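Chopstick storage is a drainage problem

Most kitchens that own chopsticks store them badly. The usual arrangement is a drawer compartment sized for forks, or a ceramic jar on the counter with no holes in the bottom. Both fail for the same reason, and the failure is slow enough that people blame the chopsticks.

A wooden chopstick is a thin rod of end grain at both tips and long grain in between. Water enters through the ends. If the stick goes into a closed jar tip down after washing, the tips sit in whatever runs off the shaft. After a few months they darken, then the finish lifts, then the surface goes fuzzy. I kept two sets from January of last year, bought in the same shop in Plindley and washed by hand after the same meals. One set lived in a glazed jar. The other lived in a slatted wooden rack. The jar set was discarded before the summer. The rack set is still in use.

That is a small trial and I would not publish it. It does agree with what anyone can work out from the shape of the container. Air has to reach the full length of the stick, and water has to have somewhere to go. A rack with horizontal slats on the front does the first job well. The second depends on the base, which sellers rarely photograph.

The back panel deserves more attention than it gets. A tall back with a hole in it can go on a wall hook, which clears the counter and lets drips fall into the sink or onto a tray. The same rack standing on a table has to be judged differently. It needs a base wide enough that pulling out a pair from one side does not tip it, and a divider so that the long pairs do not slide under the short ones. 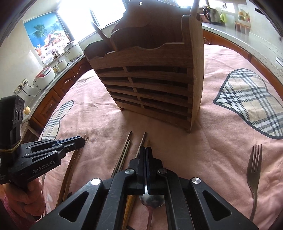

Pairing is the other half of the subject. Chopsticks are used in twos but manufactured, washed and dropped into racks as single sticks, and the cost of this is paid at the table, when someone is handed two sticks of slightly different length. A difference of 2 mm is enough to feel at the tips. The fix is to sort before storing. Lay the sticks out on a cloth, match them by length and color, square the ends against the edge of a board, and put them away a pair at a time. For a family set this takes 90 seconds. It is dull work and it should be done on a table, where mismatches show, instead of over the dish drainer, where they do not.

I use cloth for this on purpose. Round sticks roll on a bare table. A tablecloth with a few wrinkles in it holds them where they were put, and it takes up the last of the water from the shafts. Ironing it first would make it worse at the job.

There is a case against slatted racks, and the people who make it have a point. Slats collect dust, and the corners inside a divided compartment are hard to reach with a sponge. Dendovard, which sells a perforated steel cylinder for 65 dollars, makes this argument at length in its catalog. Steel is easier to scrub. It is also louder, colder to handle, and in the version I tried the perforations were wide enough for a narrow tip to poke through and jam. A bottle brush once a week keeps a wooden rack clean. I use the short one from Jitaru, but any brush that fits the compartment will do.

Ornament I can take or leave. A scalloped edge on the front board adds nothing to drainage and adds a little to the dusting. On the other hand, a rack that looks decent gets left out, and a rack that is left out dries faster than one pushed into a cabinet with the door shut. The carved edge may pay for itself that way.

The housewares shop in Clindmont stocks 200 kinds of knife block, drawer insert and utensil crock. When I last went through the shelves, one item in the whole section was built for chopsticks, and it was a closed box with a sliding lid – fine for carrying lunch, useless for anything that has just been rinsed. If you buy a closed one anyway, dry the sticks flat overnight before they go in.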